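Ticket 2399 - Bench cell 8, Flundus: arm pauses over block, operators clearing stops by hand
Status: Open, waiting on site
Opened by: Benvinda Valente, second shift lead
Assigned to: Radymyr Kravets, Trondarow support
Opened: 2020-06-07

Valente, original report

Arm on bench cell 8 stops above the target block and waits for a confirm. It does this on good cycles too. The operator walks over, looks, presses confirm on the panel, walks back. On second shift we have one person covering this cell plus the packing line, so every stop costs us the walk. Before the cell went in, two people did this by hand and there were no stops to clear. I am not asking for the cell to be removed. I need to know if the confirm can be turned off or moved.

Software is Grolow, whatever version was loaded in March. Log attached, 384 cycles.

Kravets

Thanks for the log. Most of the stops carry the same code, "position check, operator required." That is not a fault. The check compares the taught position of the block with the measured one and asks for a person when the difference is over the limit. Limit on your cell is set very tight. Do you know who set it?

Valente

No. Day shift says it was like that at handover. Roland Catterall was at the handover, adding him.

Catterall

The tight limit was deliberate. During training we wanted people to look at every placement so they would learn what a good one looks like. It was supposed to be opened up after the first month. The change never made it onto the task list. I would still be careful. Blocks on this bench are not clamped, and they get set down where there is room.

Kravets

Understood. Two separate items then.

1. Limit value. Can be changed from the settings page with a supervisor login. No restart needed.
2. Block position. If a block has been moved or turned since it was taught, a wider limit will hide the problem until the tip touches the edge of a hole.

Please do not change item 1 until item 2 is checked. I loaded your cell layout into the simulator to see how much room there is around the wrist on the approach. 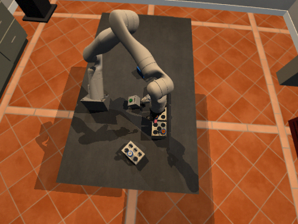 With the layout as sent, the approach path itself is fine and I would leave it alone. What I cannot get from here is how far the real blocks drift over a shift. Please re-teach all of them at shift start, run 15 cycles, and send the log.

Valente

Done on second shift. Confirm stops dropped off for the first part of the run and then came back. Sihan Jiang was on the cell. Her note, copied in full:

"Stops started again after I swapped a block. I put the new one where the old one was, by eye. Nobody told us there was a taught position, we thought it found the block by itself. Also, the panel faces the wall side, so I can't read the code from packing. I only see the light."

Kravets

That explains the log. The arm does not search for a block. It goes to the stored position and checks. After any swap the block has to be re-taught, from the menu under Setup - takes roughly a minute. I will send the steps on one page.

Question for site: who is allowed to re-teach? On your cell it is locked to supervisor level, so Ms. Jiang could not have done it even if she had known.

Catterall

I can open re-teach to operators. Blagoje Radulović on days has been doing it under my login, so that should be cleaned up at the same time. He can train second shift, he knows the cell better than I do. It needs to go on his hours as training - he has been doing it on breaks.

Valente

Agreed on all of that. Still want the confirm moved. If one person is going to cover cell and packing, the code has to be readable from packing. Otherwise the staffing plan does not work and I will ask for the second person back.

Kravets

A second display can be mirrored from the panel. The confirm button stays at the cell, because the person pressing it has to be able to see the tip. I can't change that one. Shehu makes the bracket your panel uses and should be able to quote for another.

Open actions
Catterall: operator access for re-teach, own login for Radulović
Radulović: training for second shift, hours booked
Valente: quote for second display
Kravets: one-page steps, new limit value after the next full log

Ticket stays open until the log is in.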